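Quiet Rooms, Measured Properly
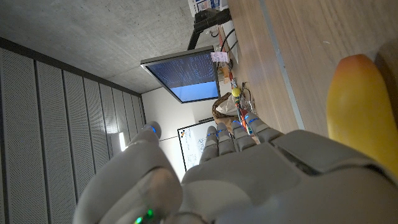 Reverberation, according to Joana Vilela, is the first thing people complain about and the last thing they budget for. She has spent most of her working life on the acoustics of offices and small workshops, and she gives figures before opinions.

The usual mistake, she says, is to buy panels by area. “A supplier quotes one absorption number, and the client multiplies it by the wall. The number is an average. It tells you very little about what happens at the low end.”

At Lornberg, where her firm finished a refit in January, the meeting rooms had been treated twice before she was called. Both treatments used thin foam. Speech above the middle bands was dull, and the ventilation hum was untouched. Her team replaced the foam with a deeper absorber mounted over an air gap, and retested.

“You need depth,” she says. “Below 300 hertz, thin material does almost nothing. The wavelength is over a meter long.”

Khrystyna-Mariia Hladun, who ran the measurements, puts more weight on method. She takes 5 microphone positions per room and 2 source positions, and throws out any decay with a poor fit. “If the curve bends, I want to know why before I write down a time,” she says. “Often it's two parallel hard walls. Sometimes it's a door that didn't latch.”

Concrete gets a bad name in her view. It reflects nearly everything, but it also keeps outside noise out, and a lightweight partition does neither job well. A hard wall can be left bare if the surface facing it is treated.

The two disagree on ceilings. Vilela specifies them first – the area is large and no one leans a cabinet against it. Hladun prefers to start with the walls at head height, where the flutter echo is. At Pinheiro, a print shop with a low ceiling, they did the walls and left the ceiling for a second phase. The second phase has not been approved.

Asked what a tenant can do without a consultant, Vilela suggests a clap test, a thick rug and bookshelves filled unevenly. “Then stop and listen for a week,” she says. “Most people order too much.”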